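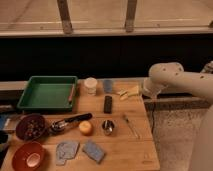

¿Qué se contrata exactamente cuando se contrata el servicio Lekora? Un brazo robótico de sobremesa en régimen de cesión, la configuración inicial de las tareas acordadas con el cliente y un periodo de acompañamiento técnico, todo ello bajo una cuota mensual única.

Informe de visita a las instalaciones de Tullora
Jornada de puertas abiertas, 10 de julio

La delegación de nuestra entidad, integrada por Constanza Acuña y Rok Perić, asistió a la jornada organizada por Tullora para presentar el servicio Lekora a centros de formación, residencias y pequeñas empresas de hostelería. El objeto de la visita era reunir elementos de juicio suficientes para decidir sobre una eventual contratación de prueba.

La recepción corrió a cargo de Josefien Verschueren, responsable de relaciones con clientes. Según indicó, se habían inscrito 63 personas, distribuidas en turnos. El nuestro fue el segundo de la mañana y comenzó con cierto retraso por el registro de acreditaciones.

Sala de demostración

Las pruebas se desarrollan sobre una mesa de madera clara en la que se disponen objetos corrientes de cocina y de uso doméstico: cuencos, una cuchara para helado, una bandeja verde, paños. El brazo, de color blanco, alcanza la mesa desde uno de sus lados. Nithin Nambiar, ingeniero de aplicaciones, explicó que la empresa prefiere trabajar con superficies cargadas de objetos, dado que los clientes rara vez disponen de un puesto despejado.

El catálogo básico comprende cinco tareas: recoger y depositar en bandeja, clasificar por recipiente, retirar utensilios, apartar paños y reponer piezas pequeñas. Cualquier tarea adicional se presupuesta aparte. A preguntas de los asistentes, el señor Nambiar reconoció que los materiales blandos siguen siendo los que más ajustes exigen y que los recipientes translúcidos requieren una iluminación estable. La delegación agradeció la franqueza de la respuesta.

El cambio de una tarea a otra se efectúa desde un panel llamado Forna, que funciona en el navegador. La interfaz está disponible en portugués e inglés; la versión española se anuncia para marzo. Convendría exigir esta fecha por escrito.

Condiciones económicas

Graça Moreira, de la dirección comercial, expuso las dos modalidades vigentes:

Modalidad inicial: 145 euros al mes, con las tareas del catálogo básico y asistencia a distancia.
Modalidad ampliada: 199 euros al mes, con asistencia presencial y una revisión semestral del equipo.

El transporte no está incluido en ninguna de ellas. La mesa tampoco forma parte del suministro – el cliente debe aportar una superficie firme y nivelada –, extremo que no figura en el folleto entregado a la entrada y que solo se aclaró en el turno de preguntas. La señora Moreira se comprometió a corregirlo en la próxima edición.

Mantenimiento y taller

La segunda parte de la visita transcurrió en el taller Patrício, situado en la nave contigua, donde se revisan los equipos devueltos antes de su nueva cesión. El recorrido fue breve. Se nos mostró el procedimiento de sustitución de pinzas y el archivo de incidencias, ordenado por cliente. No se permitió la consulta de fichas individuales, por razones de confidencialidad que consideramos atendibles.

Valoración

El servicio resulta adecuado para centros que deseen iniciarse en la automatización de tareas sencillas sin asumir la compra de un equipo. Quedan pendientes de aclaración el plazo de reposición en caso de avería y la responsabilidad sobre los objetos dañados durante el uso. Se propone solicitar una oferta formal en la modalidad ampliada y una segunda demostración con objetos aportados por nuestra entidad.

Comentarios (3)

M. Ferrer
¿Se sabe si la cuota incluye el seguro? En el folleto que recibimos nosotros no aparecía.

Rok Perić
Lo consultamos en la visita. El seguro del equipo está incluido; el de responsabilidad civil corresponde al cliente.

Lucía B.
Estuve en el turno de tarde y apenas hubo tiempo para preguntas. El taller sí me pareció muy interesante. Gracias por detallar los precios.

Publicaciones recientes
Criterios para la cesión temporal de equipos técnicos
Resumen de la sesión informativa sobre seguridad en talleres
Convocatoria de ayudas a la modernización de cocinas colectivas

Este sitio utiliza cookies propias y de terceros con fines estadísticos. Si continúa navegando, se entenderá que acepta su uso. Aceptar | Configurar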